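Cuaderno de taller, diciembre — asesoría de permisos para estudiantes

09:40. Birger Lunde trae impresas las reglas nuevas de renovación. El plazo pasa a seis meses antes del vencimiento y la guía de Draltbridge sigue con el anterior. Hay que corregir la página 2.

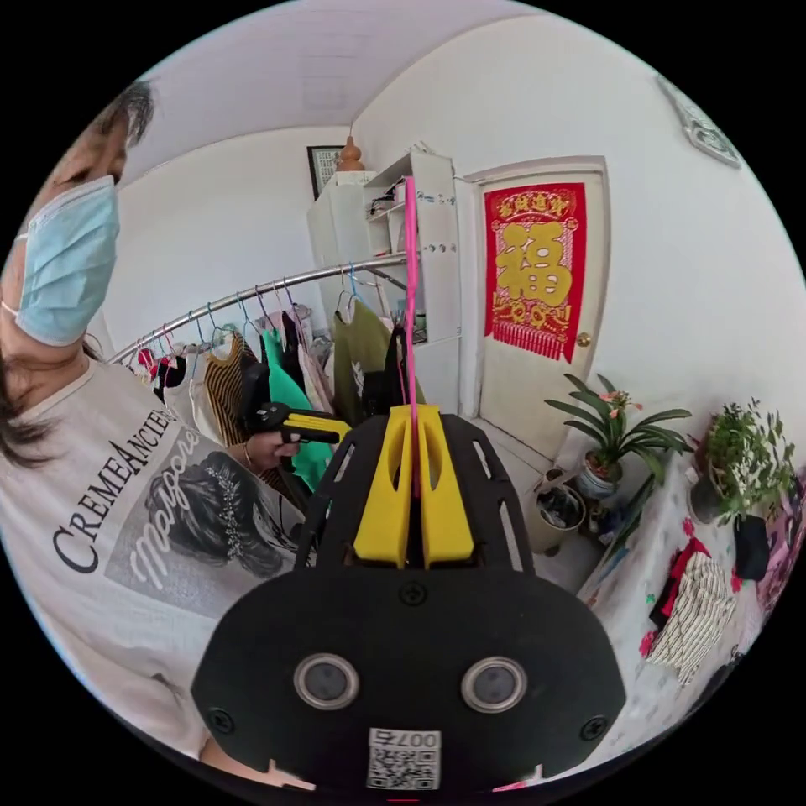 La carta modelo para la oficina de matrícula queda en dos párrafos. Quitamos la cita del reglamento, que nadie en ventanilla lee.

Pendiente: el fondo de tasas. Quedan 4000 y la sede de Tritville todavía no manda su lista de solicitantes. Sin ella no se reparte nada.
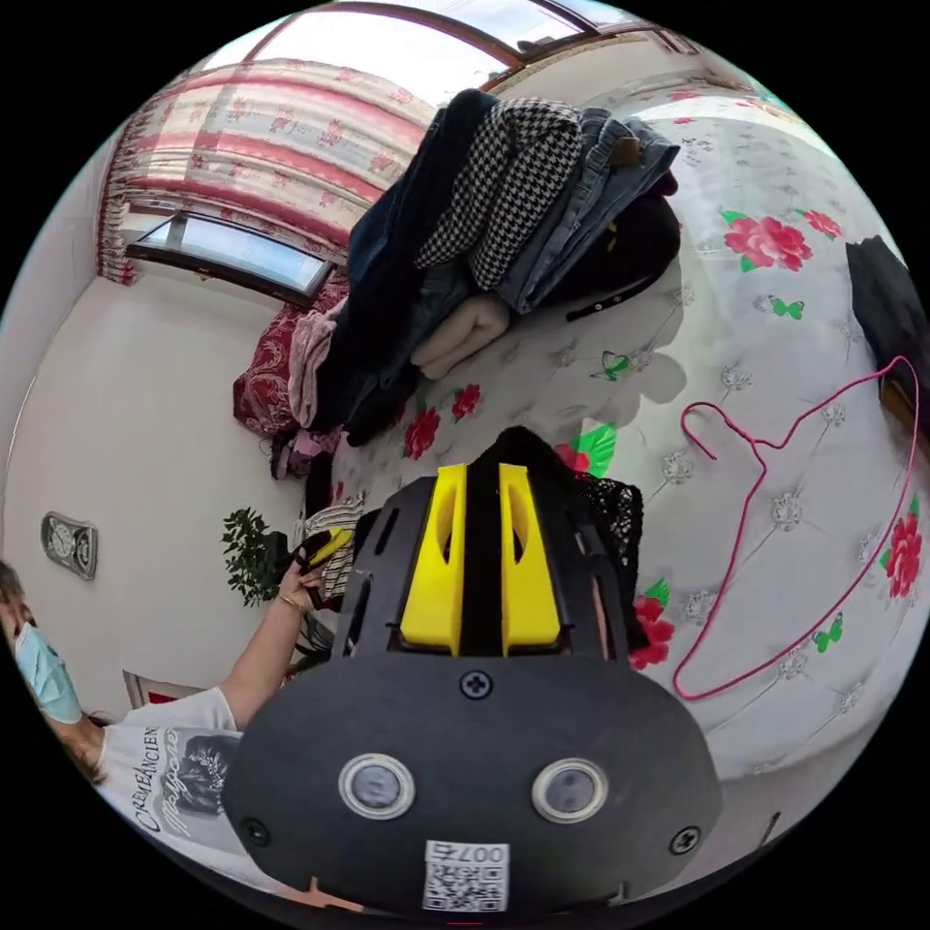
Tarde

Probado el formulario de Gravell con dos expedientes viejos. En uno se pierde la fecha de entrada al país al guardar — avisado. Sugiyama revisa la traducción del apartado de trabajo en el campus.

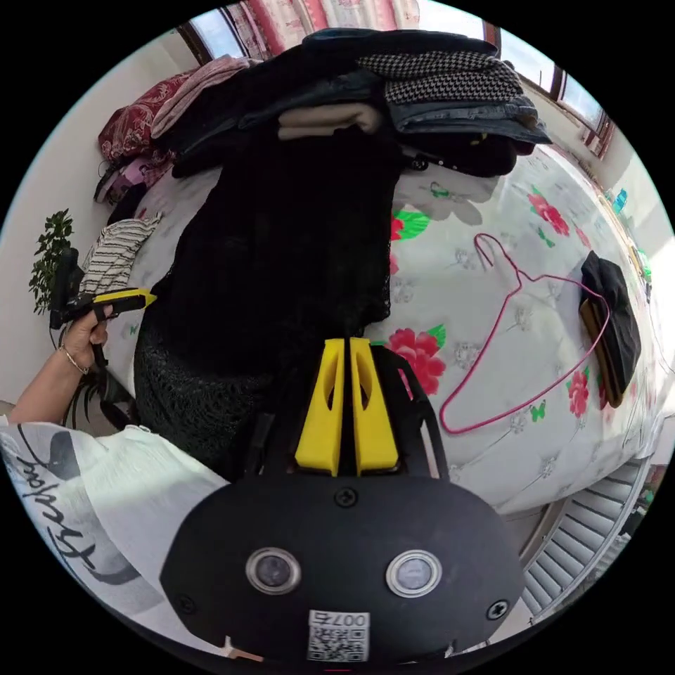 Pulsera fina en la muñeca, a la izquierda.

Mañana: llamar a Tritville antes de las 11.

Comentarios

marta_r: ¿El plazo nuevo vale también para posgrado?

B. Lunde: Sí, igual para todos.

tritv2: La lista sale hoy, faltaba una firma.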